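Steam Rack, Round, Stainless Steel

Kitchen basics > Steaming and boiling > Racks and inserts
Stock code: Gorkerus 232
Sold singly. Pots, plates and dishes are not included.

I have sold kitchen goods from the Mullthorpe shop for long enough to distrust anything described as a system. Egg steaming has more than its share of systems. There are electric domes, silicone cups, timers shaped like hens, and a good many of them come back to the counter within the month. So when Gorkerus sent us a plain perforated rack with a leaflet promising "perfect eggs, every time", I put the leaflet in the drawer with the others and asked to see the rack.

It is a round piece of stainless steel with small holes in it. You put it in a pot with a little water underneath, you put the food on top, you put a lid on and you wait. That is all it does.

What the maker claims, and what we think

"Even cooking." Fair, up to a point. Eggs sitting on the rack cook at much the same rate as long as you don't pile them up. Ida Nolte at our Brandik branch tried stacking a second layer and got a mixed batch. One layer only, and leave gaps.

"Easier peeling." Perhaps. Fresh eggs were still a nuisance. Older ones came out of their shells well, but older ones usually do.

"Saves water." It does use less than boiling. Whether you will ever notice that on a bill is another matter.

"Warms bread and buns." Yes, and I'd buy it for this sooner than for the eggs. A stale roll comes back soft in a few minutes. Eat it straight away, as it goes tough again when it cools. 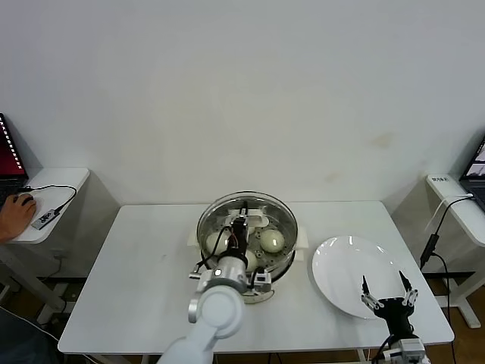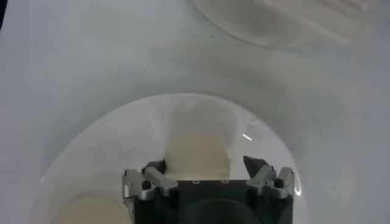
First picture: the perforated rack in a round steel pot, three eggs on it, large white plate to the right. Second picture: clear round dish.

Size and fit

Measure the inside of your pot before ordering. The rack is 232 mm across and it will not bend to suit. Tapered pots are the usual trouble – the rack drops partway, jams on a slant, and then you need a spoon handle to get it out. If your pot has straight sides and takes the rack flat, you're fine.

It weighs very little. Marin Karagiannis, who does our returns, thinks it is too light and would like thicker metal. I think it is heavy enough for eggs and too light for a pudding basin, and I wouldn't put one on it.

Using it

Pour in 500 ml of water, or less if it would touch the rack. Bring it to the boil before the eggs go in. Have a wide plate ready at the side. The rack stays hot for longer than you'd expect, so lift the eggs off with tongs and leave the rack where it is.

Check the water if you are doing several batches. A pot that boils dry will mark, and we don't replace marked pots.

Cleaning

Hot water, a soft brush, washing-up liquid. The holes collect scale in hard water areas, and a soak in white vinegar shifts most of it. The maker says dishwasher safe. Mine has been through plenty of times and has gone a bit dull, though it works the same.

Guarantee

5 years from the maker, against "faults in manufacture". I have yet to work out what could go wrong with a flat piece of steel that they would agree was their fault. Keep the receipt all the same.

Worth buying?

If you already own a folding steamer basket that you like, no. If you have a straight-sided pot and nothing to put in it, this is a sensible, dull thing that takes up no room in the cupboard. The Jin rack is a near match and a little cheaper, but it was out of stock from July and we have had no word on when it will return.

Questions about fit: ask for Kerttu Ojala at the shop, and have your pot measurement ready.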